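Search the manual Enter a word or part no. Go

3. Packing up the Plotier play mat set

Read all of section 3 before you start. Takes two people if you have the full floor, one if you only have the starter pack.

3.1 Before you lift anything

1. Clear the floor. Toys, socks, crumbs, all of it.
2. Wipe the tiles with a damp cloth. Plain water. No bleach, no spray polish.
3. Leave to air dry. Overnight is best. Packing on Saturday, wipe on Friday.

CAUTION: Do not dry with a heater or hair dryer. Foam curls and wont go flat again.

3.2 Taking the tiles apart

4. Edge strips first. Pull up, not sideways.
5. Corners next, then work in toward the middle.
6. Tight joint? Push from underneath with your thumb. No knives.
7. Stack face to face, max 3 high if they are going in the short Brisine box. The tall Ollorgate box takes the whole set standing on end.

Note: Sets bought before November have the old edge strips. They fit each other but not the new ones. Keep them seperate. Spare strips are part 726, spare corners part 222.

3.3 Bags and small parts

8. Edge strips in the long bag. Corners in the small one.
9. Press the air out flat, from the closed end. Then fold the top over twice.
10. Any other plastic wrap on the floor, pick it up now. Slides under the tiles and you will be hunting for it later.

WARNING: Plastic bags are not toys. Keep away from babies and small children. Choking and suffocation hazard.

11. Bags go in last, on top of the tiles. Never between them, the print can mark the foam. 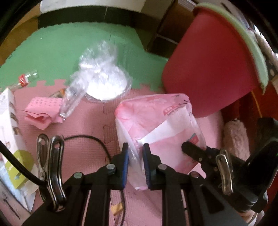

Fig. 3-2. Plastic package on pink foam mat.

3.4 Storage

12. Box flat, off the ground. Closet shelf is fine, damp basement is not.
13. Nothing heavy on the lid. Dents take around 2 days to come out, deep ones stay.
14. Write the set name on the short side of the box. Paquette sets and Plotier sets look alike but the teeth are cut different.

Missing a strip or corner? Write to Caoimhe Foley at the parts desk with the part number and the color. For laying the floor again go back to section 2, step 1.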